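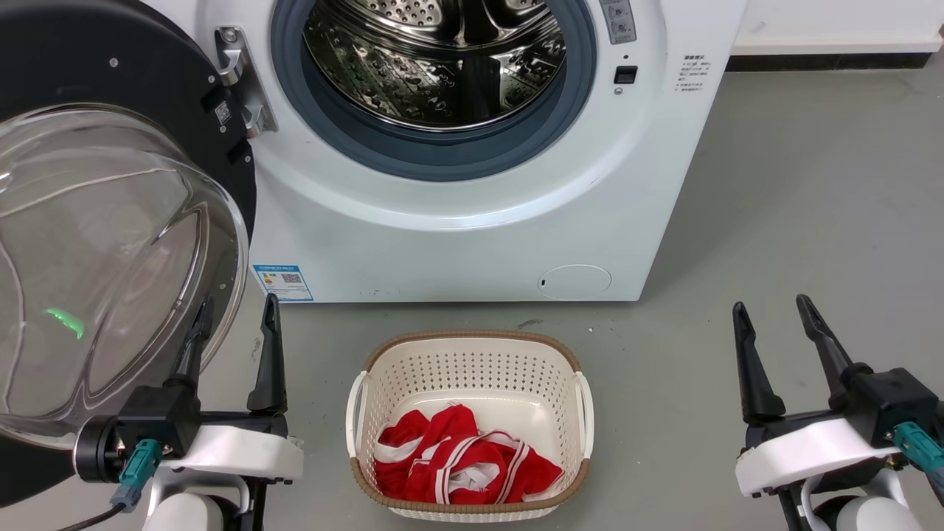
Water Use in Student Housing: a Small Survey in Storkstead
Sheyla Chávez and Indrek Jaunzems
Nov 25, 2012

1. Why we chose this subject

In Storkstead the price of water was raised in April, and many students complained about it. We wanted to learn how much they know about their own use of water at home.

2. Method

We gave out a paper form with 14 questions in the two student houses, Natov and Sombatkul. We received back 116 forms. Of these, 58 came from Natov, so the two houses are equally represented. The questions were about showers, cooking, washing of dishes and laundry. We did not ask for names.

3. Results

Most students guessed that the kitchen uses the most water. By their own answers the shower is clearly first – many stay under it longer than they think is normal for other people. Laundry was the most difficult part to compare. Some wash once in a week with a full load, others wash a few shirts whenever they need them.

In Natov each room pays by its own meter, and in Sombatkul the water is included in the rent. We expected a big difference between the houses, but the answers were quite similar. It is possible that the students in Natov do not read their bills with attention.

4. Weak points

The answers are only estimates. Question 9 was badly worded and we left it out of the results.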